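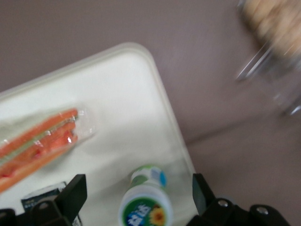

The Konby Water Tower: Who Decides When a Landmark Is Finished?
Local Government and Community, major project report

1. Background

The water tower at Konby has held no water for longer than anyone in our class has been alive. It stands on Ginar Street, on council land, 200 metres from the pool, and appears on the town sign, the football jumper and the side of the garbage truck. Last year Tresine Shire Council put forward a proposal to pull it down. The proposal was five pages long, and two of those were a map showing residents where the tower was.

Our group set out to follow how the decision was being made. We did not set out to save the tower. One member of the group would like it gone, and has asked that the report say so.

2. What we did

We read the council minutes from the first mention of demolition onwards, sat through two public meetings and went through the written submissions, which the shire keeps in a folder at the front counter. There were 259 of them. The population of Konby is 2,268, so this is a better response than the bin survey got.

We sorted each submission by what it asked for. This was harder than we expected. Several people wanted the tower kept provided it was moved, and one wanted it kept but shorter.

3. Findings

Most of the submissions wanted the tower to stay. Very few gave a use for it. The most common suggestion was a lookout, followed by a mural, followed by a mural on a lookout. The engineering summary says the ladder is unsafe and the tank floor has rusted through in places, which the lookout camp mostly dealt with by not mentioning it.

Those in favour of demolition wrote shorter letters and talked about money. The shire spent $1,610 on fencing and signs for the tower in a single year, and the fence has since needed a fence of its own on the oval side.

The heritage listing was the part we found most confusing. The tower is on the shire's local list but not on the state register. The local list means that council has to ask for advice before knocking something down. The body it asks is council, sitting in a different room.

The April meeting voted to defer the matter until a second engineering report was in. The motion to defer was itself deferred from the month before.

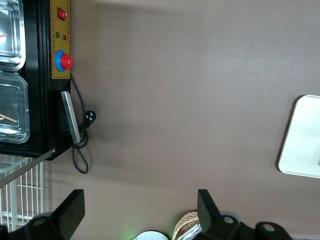
4. Discussion

The argument was less about the tower than we had assumed. A fair number of the letters from people who wanted it kept were really about the railway station, which came down without any public meeting. They say so quite openly, sometimes for a full page before the tower gets a mention.

We think the shire would have had an easier time if it had put costs for keeping the tower beside costs for removing it. Only the second set was in the proposal.

5. Limitations

We only read written submissions, so anyone who prefers to complain in person at the bakery is not represented. We also missed the first half hour of one meeting, having gone to the wrong hall.

6. Recommendations

That the shire publish both sets of costs before the next vote.

That the local heritage list be put online. It is currently a ring binder.

That future proposals leave out the map.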